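Drakosside open house, Pendus building
Posted Tuesday, March 5, 2024

I should say up front that I went to this with my arms folded. I have been to a fair number of open houses for shared housing, and they tend to run the same way: a tote bag, a tour of the two best rooms, and a lot of talk about community from people who live somewhere else. Drakosside had the tote bag. It was a decent one.

The Pendus building used to be a shirt factory and now has 131 rooms over 5 floors. Each room has a bed, a desk, a closet and a small bathroom. Everything else is shared, and the shared part is what they are selling. The brochure says "kitchen" more often than it says "rent," which made me look for the rent. It was on the back page, in small type, with the cleaning fee listed somewhere else.

The tour started in the lobby at ten. There were more of us than they had planned for, so the group stretched out along the hallway and the back half heard very little. I moved up to the front by the second stop. Most of the questions were about parking, and the answer to most of them was that there is a bus.

The rooms are fine. The one we saw faced the courtyard and was quiet, but it was a Tuesday morning and I would like to hear it on a weekend night. The walls between rooms on the third floor are new, and when I knocked on one it sounded like a wall that was new. The windows are the original factory ones, tall and handsome, and there was a draft coming off the one I stood next to. I asked what heating costs in winter and was told it is "included in the lifestyle package." I asked what the package costs. That took a phone call.

After that we went down to the kitchens, which come fully equipped. I have learned to ask what "fully equipped" means, and the guide waved a hand at the counter as if that settled it.

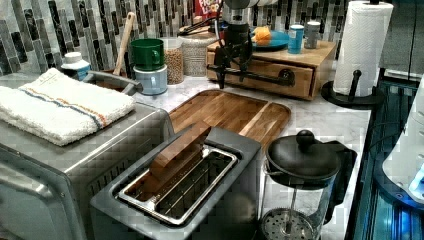 My issue with shared kitchens has never been the equipment. Anyone can buy equipment. What I want to know is who replaces things when they break, how fast, and who pays. The handbook gives this half a page. Residents report a problem through the Yeoh app, the app opens a ticket, and the ticket is "reviewed." I asked how long a review takes and got a smile. There is also a shared supplies fund of $60 a month per room, and I could not get a clear list of what it buys. Coffee, yes. Dish soap, yes. Olive oil depends on the floor.

Fridge space is one shelf each. I cook most nights, and one shelf would last me until Wednesday.

Next came the laundry room, which I liked. Big machines, good light, a long table for folding, and a bench that someone had thought about. The roof deck was closed for repairs and should open in April - the same thing the website said about last April.

The last stop was a slide show from Plonness, the company that manages the building. It had charts. One said residents report feeling "more connected" after moving in, but the number of people asked was not on the slide, and neither was the question. The deposit is $600, and you get it back less a "refresh charge" that the contract describes without giving an amount. I would want that amount in writing before I signed anything.

Would I go back? Maybe, on a Saturday evening, without a guide, if a resident let me in. The laundry room is good and the location beats anything else at that price, assuming I have understood the price. I have emailed them to check and will update this post when they answer.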